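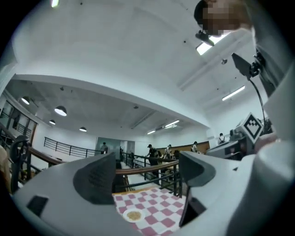

Search this site Enter keywords Go
Home | Meetings | Minutes | Rooms | Contact

Cadstead Dining Setup Group
Minutes of the May meeting, upper level, Flirkstead building
Start 10:30. Chair: Ferenc Pálfi.

1. Previous minutes
Accepted with one correction. The table order number in item 4 should read 1392.

2. Table covering
The checkered cloth stays in use for the small table. Urkeck has quoted for a second cloth in the same check. Pálfi asked for the width of the drop to be confirmed before an order is placed. The plain cloth from Sin was rejected at the last meeting and will go back.

3. Plates and serving order
White plates only, one food to a plate. Bread is to have its own plate and is not to share with anything moist. The spare plate is set out empty at the middle of the cloth and filled last. Plates are moved by the rim. A proposal to use a single large platter was discussed and dropped.

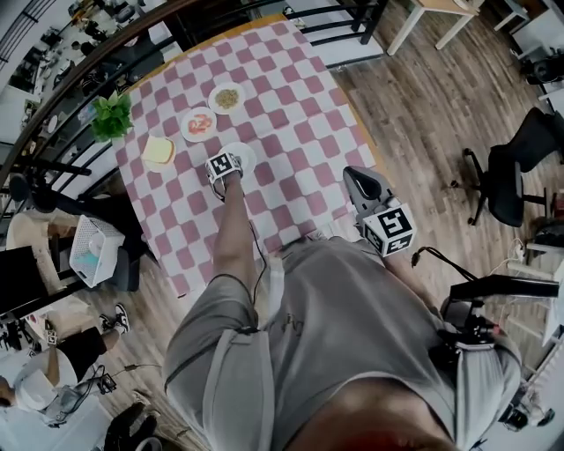

Clearing follows the same order in reverse, with the spare plate taken up first. Food left over is scraped into one container before the plates are stacked. The cloth is shaken out downstairs and not over the railing.

4. Plant
The potted plant stays at the far corner of the table. It was agreed that it may be moved to the floor during clearing and must be put back afterward.

5. Chairs and floor space
The metal chair is to be kept at the far side. The upholstered chair remains by the railing. The gap between the table and the railing was measured at 1080 mm and accepted. Baskets are not to be left in that gap during serving.

6. Budget
Cloth and replacement plates to be charged to the Cadstead account. No other spending was requested.

7. Actions
Pálfi: confirm drop with Urkeck, then order.
Pálfi: return the plain cloth to Sin.
All: comments on the written serving order to the chair before the next meeting.

Closed 11:20.

Contact the group | Copyright Cadstead | Back to top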